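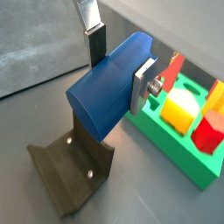 Blue cylinder, with the green foam tray behind it.

The Quiet Return of the Shape Sorter

The shape sorter is among the oldest items still in daily use in early childhood rooms, and among the least discussed. It appears on equipment lists between the stacking rings and the pegboards, is ordered in small numbers, and is replaced when too many of its pieces have gone missing. Few catalogs give it more than a line.

Interest in the object has grown again over the past several years, and much of that interest concerns the material from which it is made. Wood remains the preferred choice of many schools, and hard plastic continues to dominate the retail shelf. Foam was long regarded as a bath toy material, suited to the home and unlikely to survive a classroom. The Stolum Toy Library, which lends play equipment to preschools and families across its district, began adding foam boards to its shelves in 2023. The boards have since become a regular part of its stock, and the library's experience with them offers a useful account of what a simple puzzle can and cannot do.

A foam sorter differs from the familiar wooden box in one important respect. The box has a lid with openings, and a piece pushed through the correct opening vanishes from sight. A board has recesses. The piece goes in and stays in view, often with a good part of its height standing above the surface, so that a child may see at once which places have been filled and may take hold of a piece again without assistance. Removal is as much a part of the exercise as insertion. Library staff report that many of the youngest borrowers spend the greater part of a session taking pieces out.

The height of the pieces matters more than might be expected. A flat puzzle piece must be pinched at its edge or lifted by a knob. A tall prism can be grasped with the whole hand, and a child who has not yet developed a firm pinch grip is able to work with it. Height also makes the task harder in another way, for a long piece must be held upright if it is to enter its opening. A star carried at a slant will catch on its points.

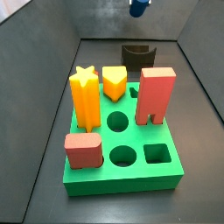 One reader of our spring issue disagrees with the praise given to such boards, writing that children tire of them in a week, that the star is the only piece anyone fights over, and that a bag of kitchen lids would serve as well at no cost. The objection deserves a serious answer. Kitchen lids are excellent play material and this magazine has recommended them before. They do not, however, present the child with a fixed relation between a solid and an opening, and it is this relation that the sorter is designed to teach. As for the star, the complaint is widely shared. The Stolum library now keeps a second star for each of its boards, at the request of the preschools that borrow them.

The order in which shapes are mastered has been a matter of casual observation among teachers for as long as there have been sorters. The cylinder generally comes first. It has no corners, and once it is upright it may be turned any way and still enter a round hole. A square prism asks for a quarter turn at most. The pentagon and the star ask for closer attention, as a small error in rotation is enough to stop the piece at the surface. Children commonly respond by pressing harder. With foam, pressing harder will sometimes work, and this is the principal criticism made of the material: a soft piece can be forced into a place where it does not belong, and the child receives no clear signal of the mistake.

Manufacturers have taken different views of the problem. Plustimix, whose boards make up the larger share of the Stolum collection, uses a dense foam for the board and cuts its openings close. Skasov prefers a looser fit, on the reasoning that a piece which drops in easily will also come out easily. Both approaches have merit. The closer fit holds its pieces well when the board is carried from shelf to table, while the looser one is kinder to children who are meeting the task for the first time. Program directors who are able to do so may wish to keep one of each.

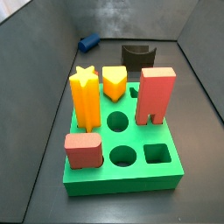

Color presents a further question. Many sorters assign one color to each shape and paint the matching opening in the same color, so that a child may complete the puzzle without attending to shape at all. A board in a single color removes that shortcut. The pieces may be as bright as the maker pleases, but the openings give no hint beyond their outline. Teachers who have used both types tend to favor the plain board for children past the age of 2 and the matched board for those who are younger. Where several pieces share a color, the child has still less to rely on, and must look at the outline of the top face or feel along the sides.

Pieces with a cutout form a special case. An arch, for example, is a simple rectangle when seen from above and a doorway when seen from the front. Children use it as a bridge, a gate or a chair for a small figure long before they show any interest in where it belongs. The library does not discourage this. Its lending notes ask only that all pieces be returned with the board, and that none be trimmed to improve the fit, a practice that is evidently more common among parents than one would suppose.

Care of foam equipment is straightforward. The Stolum notes advise wiping the board and its pieces with a damp cloth and mild soap after each loan, and allowing them to dry separately. Pieces stored in the board while damp will hold moisture in the openings. Boards should be kept flat and out of direct sun, which fades the color, and nothing heavy should be placed on top of them. Any piece that shows bite marks or has begun to crumble is withdrawn at once, and foam sorters are not lent for unsupervised use by infants.

The collection at present stands at 20 boards, of which 17 are usually out on loan. The Nwankwo Early Learning Center is the most frequent borrower and rotates its boards between rooms every second Tuesday, returning them in exchange for others before the children have lost interest.
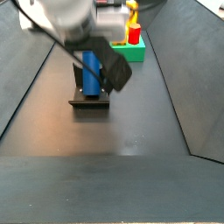
The blue cylinder upright on its black holder, with a green block farther back.

Replacement pieces remain the chief expense. Plustimix sells single shapes on request, and Skasov supplies them in mixed bags. The library keeps a drawer of spares for both, and asks borrowers who are missing a piece to state the shape, the color and the maker when they write. Requests received by noon are normally filled the same day. Families who find a stray piece at home after a board has gone back may leave it at the front desk during opening hours.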